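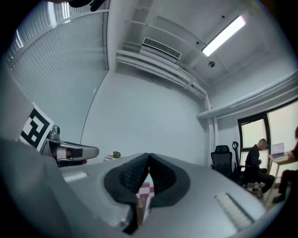 Bassey on a season of small gains at Traltum

Jummai Bassey had been at the Traltum workshop since before seven when she sat down to talk in October, with one round of the endurance championship left to run. Her team, Traltum Sustach, was third in the standings, 12 points behind Gaillard.

"We can still catch them," she said. "It needs them to have a bad night, and they haven't had many."

Bassey drives the opening and closing stints in the number 8 car, with Wiroj Sukprasert taking the middle of the race. The pairing is in its first year. Sukprasert came over from sprint racing and had never done a double stint in the dark before the spring.

"He was quick right away but he used up the rear tires," Bassey said. "By the summer I was getting the car back from him in better shape than I'd left it. That was a bit annoying."

The car itself was slow to come right. It was nervous over curbs at the first two rounds, and the team went through most of the damper settings it had before race engineer Rattana Jitpraphai asked for a softer front bar and more ride height.

"I told her it would understeer, and it did understeer," Bassey said. "It was also four tenths faster over a stint. I stopped arguing after that." 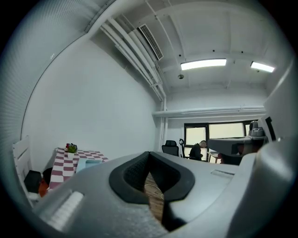 Jummai Bassey spoke to us between the last two rounds of the season.

The low point was the six-hour race, where the car was leading its class when a wheel nut jammed at the final stop. It dropped to fifth and stayed there. Bassey was in the car at the time.

"You sit there and you can't see anything," she said. "Rattana was on the radio telling me the gap, and then she stopped telling me the gap, so I knew."

The team changed to Clistex wheel guns for the next event and has practiced stops every morning of a race weekend since then. Team manager Prasert Noiphan put the car's total at 3,027 racing laps with the final round to come, including both retirements.

Asked about next year, Bassey said she had a contract offer and had not signed it. She wants Sukprasert to stay.

"If they split us up we start over with the seat, the pedals, all of it. He's taller than me by a lot. We have finally got an insert that works."

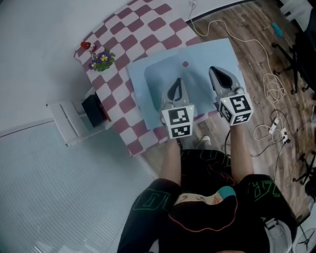

TRALTUM WORKSHOP, October

Reserve driver Yaowalak Sombatkul will take part in first practice at the final round, the team has confirmed. She will hand the car back to Bassey for the second session. Sukprasert is due to qualify it.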